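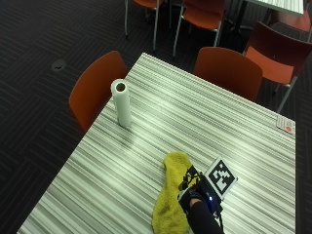
*Table à plateau rayé, rouleau d'essuie-tout et chiffon jaune.*

# Ossature métallique Nilline pour édifices cultuels

L'ossature Nilline est un système de portiques en acier boulonnés, destiné à la reconstruction et à l'extension des églises, temples et salles paroissiales. Elle est conçue et fabriquée par la société Clutov dans ses ateliers de Prurkenberg. Le système convient aux bâtiments dont les murs anciens sont conservés, en tout ou en partie, et ne peuvent plus reprendre les charges de la toiture.

## Domaine d'emploi

Les portiques prennent appui sur des fondations indépendantes de la maçonnerie existante. Ils peuvent rester apparents dans la nef ou recevoir un habillage en bois ou en plâtre, au choix du maître d'ouvrage. Les tribunes, les buffets d'orgue et les clochers font l'objet d'une étude séparée.

## Caractéristiques

| Désignation | Valeur |
|---|---|
| Portée libre maximale | 11 m |
| Masse d'un portique courant | 1 584 kg |
| Masse d'un portique allégé | 1 522 kg |
| Finition | galvanisée ou peinte en atelier |
| Assemblage | boulonné, sans soudure sur site |

Le portique allégé est réservé aux couvertures légères. Son emploi sous ardoise ou sous tuile n'est pas admis.

## Étude et fabrication

Toute commande est précédée d'un relevé des murs conservés. Les plans d'exécution sont établis par le bureau d'études, placé sous la responsabilité de Mme Lenka Zelenák, puis soumis au visa de l'architecte. La fabrication débute à réception des plans visés. Toute modification ultérieure des appuis donne lieu à un avenant.

Les pièces sont repérées et montées à blanc avant expédition. Le maître d'ouvrage peut assister à ce montage sur demande écrite.

## Livraison et pose

La livraison s'effectue en deux convois. L'accès au chantier, l'aire de levage et les autorisations de voirie sont à la charge du client. La pose est confiée à une entreprise agréée par Clutov, dont la liste est communiquée avec le devis.

## Référence

Le système a été retenu pour la reconstruction du temple de Chowdary, détruit par un incendie. Deux portiques y demeurent visibles de part et d'autre du chœur, conformément au projet de l'architecte Emiliano Acuña.

## Demande de devis

Les demandes sont adressées au service commercial, à l'attention de M. Dinesh Venkataraman, accompagnées d'un plan de situation, d'une coupe du bâtiment et, s'il existe, du rapport de l'expert. Les dossiers incomplets sont retournés sans examen.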